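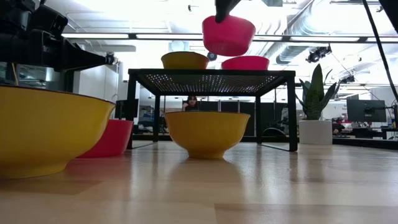
Putting one bowl on top of another takes a person a second or two. At Scanlon, a small robotics firm on the edge of Nustatville, it has taken up most of the spring and a good part of the summer.

The firm is building a system called Landel, which is meant to learn handling jobs by example. Programmers do not write out the path of the arm. An operator steers it through the job, the computers record every movement along with the camera pictures, and the recording goes into a growing library. Landel is then trained on the library and asked to try for itself.

Each recording is called an episode. The first target, set in February, was 800 episodes of bowl handling, using plastic bowls in red and yellow. Some runs call for a bowl to be turned over and lowered above another. Others are simple moves from one spot on the black metal table to the next. The perforated top was chosen from a catalogue for its price, and the operators have grown fond of it, as a dropped bowl makes such a racket that no one can miss it.

The work is slow and rather quiet. Operators sit shifts of two hours and aim for 20 good episodes in each. Before every run the bowls are moved to new places, and a card tells the operator which one to pick up and where it should go. A run that ends badly is kept as well, but marked, and stored apart from the rest. The team argued over this for weeks. One side thought failures would only teach bad habits. The other wanted Landel to see how a slipping bowl is caught and put right, and for now that side has won.

Not every recording survives the checking. Of the first batch, 260 were thrown out, most of them for a fault in the timing: the camera pictures lagged slightly behind the arm, so that the gripper seemed to close before it had reached anything. The fault lay in a setting that had been copied from an older machine. Finding it took nine days.

Sameness is the other worry. People fall into routines, and an operator who always takes the rim from the left will produce a machine that does the same. Scanlon now swaps its operators between tasks and asks them to vary their speed and their grip — an odd thing to be told after months of practice.

The firm's customer is Rellska, a catering supplier that wants help with sorting and stacking in its wash rooms. Its own bowls are steel, and heavier, and come in five sizes. Recording with those begins once the plastic set is finished.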